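Section 4: Folding your bag away

I do mine on a table, as the sofa just swallows the corners. Empty every pocket first (I once folded up 300 paper clips).

1. Lay the bag flat and smooth it outwards with your hands.
2. Close the zip, leaving a small gap at one end for the air.
3. Press from the middle towards that gap.

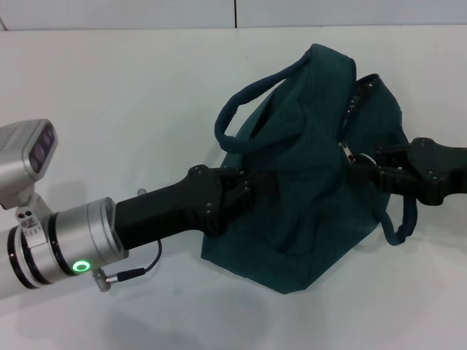
Fig. 6. Teal fabric bag on a white tabletop, still crumpled.

4. Fold it in thirds and tuck it in the Vaseo sleeve.

Note: creases are fine - they drop out once you've got some shopping in it.

Caution: don't yank the zip if it catches. Ease it back and try again!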